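The stop that didn't stop

Halvard Rustad spent most of April going through the logs of a laundry arm that kept working after it had been told to quit. He runs the test program at Sesent, where a single arm is being taught to load and unload ordinary front-loading machines, and he agreed to talk about the fault on the condition that we didn't make it sound worse than it was, or better.

"It was a pause fault," he says. "Somebody pressed pause on the tablet and the arm finished what it was doing. It reached in, closed the gripper and started to pull. A person had their hand on the rim of the dryer at the time."

The person was a technician named Birger Dahlgren. He came away with a bruised knuckle. The red stop button, which cuts power to the arm directly, was never in doubt and worked when he hit it with his other hand.

The trouble lay in the tablet. Its pause command went through the same queue as everything else, and on a dryer job that queue gets long. Rustad explains that a drum is a hard place to work. The walls are shiny, light bounces off the back panel, and the clothes are rarely lying flat. The arm takes a look, plans a grasp, goes in, looks again and often changes its mind. Each change adds messages, and the pause had to wait its turn behind them.

"With one big dark garment and a small bright cloth on top of it, you'd think it would be easy," he says. "The small one is easy. The dark one is all folds and shadow, so it replans over and over."
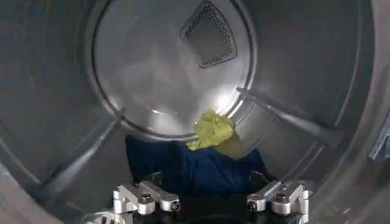
Dahlgren remembers it differently on one point. The queue explains the delay, in his view, but it doesn't explain why the tablet showed the word "paused" the moment he touched it. He had looked at the screen, read the word and put his hand where he would never have put it otherwise. He would have written that up as the main fault and the slow queue as the second one.

Rustad doesn't argue with that. The tablet turned its banner grey when the button was pressed, without waiting for the arm to answer. "That was our design. We wanted the screen to feel quick. It was a bad choice and I signed off on it."

Once they knew what to look for, the team replayed 1,206 pause commands from the stored logs. In 57 of them the arm had made at least one further movement after the screen said it was paused. Most were small, a wrist settling or a gripper opening. Nearly all of them came from dryer jobs. None had been reported, and Rustad thinks that's because people had got used to a bit of drift and stepped back without thinking much about it.

He went back and asked the operators. Several said they had noticed it. One had been telling new starters to count to three before reaching in, which was good advice and should have been a fault report.

The repair came in two parts. Pause now travels on its own line to the arm's controller, ahead of any planning, and the banner changes only when the controller confirms that the joints have stopped. Until then it reads "stopping". If no confirmation arrives, the drive power drops out.

There was some resistance to the last part. Cutting power with the gripper inside a drum means somebody has to back it out by hand, past the rim and whatever it's holding, and that can take a while. The old software, supplied by Lokar, had avoided it for that reason. Rustad's team kept it in anyway.

They also changed how the work is done. The operator stands to one side, doors are opened fully before a job begins, and baskets are put in place before the arm is switched on. Nobody moves a basket during a run.
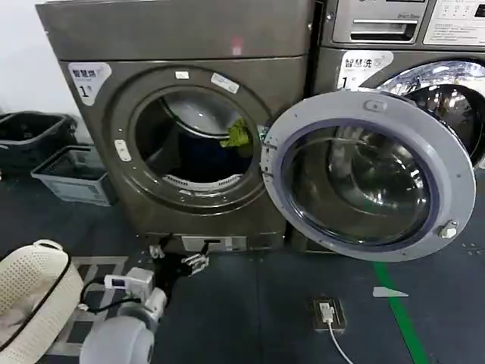 Why not simply tell people to use the red button every time?

"Because they won't," Rustad says. "It takes a full restart to come back from the red button. If you make that the only safe way to stop, people will use the tablet anyway when all they want is to pick up a sock. The everyday stop has to be one you can trust."

The revised software was put through 80 deliberate interruptions, 70 of them while the gripper was inside a drum. All of them stopped before the banner changed. Rustad is pleased with that but says it's a small set, and he wants the same test repeated at the Bemville site, where the network is slower.

Dahlgren is back on the dryer jobs. He asked for one more change, a light on the arm itself, so that he doesn't have to look down at a tablet to know whether it's live. The part has been ordered. In the meantime he still counts to three.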